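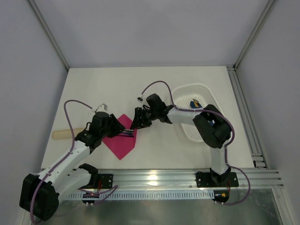 The folding corner at Plomo, with the pink cloth and the basket.

Home Visits Textiles Recipes About Contact

Dec 3, 2024
By Radka Vukadinović

I had been meaning to get to the Plomo open day for years, and every December something got in the way (a cold, a wedding, and once a flat tyre on the Bravgate road with the tea towels I wanted to show them sitting on the back seat). This time I packed a thermos, left far too early, and was standing outside the laundry while they were still putting the sign up. They let me in anyway and gave me a biscuit.

For anyone who doesn't know it, Plomo is a linen laundry that also dyes and mends. It does the tablecloths and napkins for most of the guesthouses between Bravgate and Tisov, and it will take your grandmother's pillowcases too if you ask nicely at the side door. From the street you would take it for a garage. Inside it smells of starch and hot cotton, and I could have turned around and gone home happy after just that.

The tour was led by Krum Matić, who has been there long enough to have opinions on every brand of stain remover and was generous with all of them. We started in the sorting room, where the bags come in. Everything is tipped out and separated by colour first and then by weight of cloth, and anything with wax on it goes into its own bin. I asked about beetroot. Cold water, he told me, straight away, and no rubbing! I have been rubbing beetroot for thirty-odd years, so that was my morning improved already.

The wash room was too loud for talking, so we mostly nodded at each other and pointed. They run roughly 500 tablecloths a week in the busy season and a good deal less in February, when the guesthouses are quiet and the mending gets caught up. I would have liked longer in there, but there was a family behind us with a pram and the aisle is narrow.

Dyeing is done at the back in a lovely old lean-to with a drain down the middle of the floor. The pinks are what they are known for, and there was pink of one sort or another wherever I looked, from a pale shell colour to something close to raspberry cordial. Krum explained how they keep a snipped corner from every batch in a ledger, so that if a guesthouse loses a napkin they can match it. The oldest pages have faded, of course, and he was rather wistful about it. I spent a long time over that book and had to be called along to the next room.

After that came folding, and I have to confess this is the part I had really come for. I am a keen folder and a poor one. My fitted sheets go into the cupboard as a sort of bundle and the door is shut on them quickly. The folding corner has a white rectangular tabletop with plain grey walls on the sides and back, and coming in from all that colour in the dye room I found it very restful on the eyes. A pink cloth and a basket were out.

We were each given a napkin to try at a long bench by the window. The house method is to smooth from the middle outwards with a flat hand, find your two top corners, and bring them down together without letting go to check whether they meet. I let go to check every single time. A boy beside me, who can't have been more than ten, had his done and squared off before I had found my second corner, and he very kindly showed me again. Krum said new staff fold 100 napkins before they are allowed near a tablecloth, and after my three attempts I could see the sense in it.

What goes into a basket first matters as well, which I had never thought about at home. Heavy things at the bottom, folded edges facing the same way, and nothing pushed down at the sides, or the rim leaves a line across the cloth that you will be ironing out later. I tried it with my own washing the next day and it does make a difference, though my basket is an old one with a bulge in it and nothing sits quite straight in there.

Lunch was soup and rolls from the Đorđević bakery next door, and there was a small table of seconds for sale by the exit. I came away with two napkins that don't match, one cushion cover with a crooked hem – it was very cheap and I like it – and a card with the stain advice printed on it, now stuck to the inside of my laundry door.

If you are thinking of going, wear flat shoes, as the dye room floor slopes towards the drain, and take a cardigan, because you go from steamy to chilly and back again. Parking is easier on the bakery side. The mending room was closed when I visited, so I still haven't seen the darning frames, and Krum told me to ring ahead in spring and he would see about showing me. I have written the number on the back of the stain card.

Older posts Newer posts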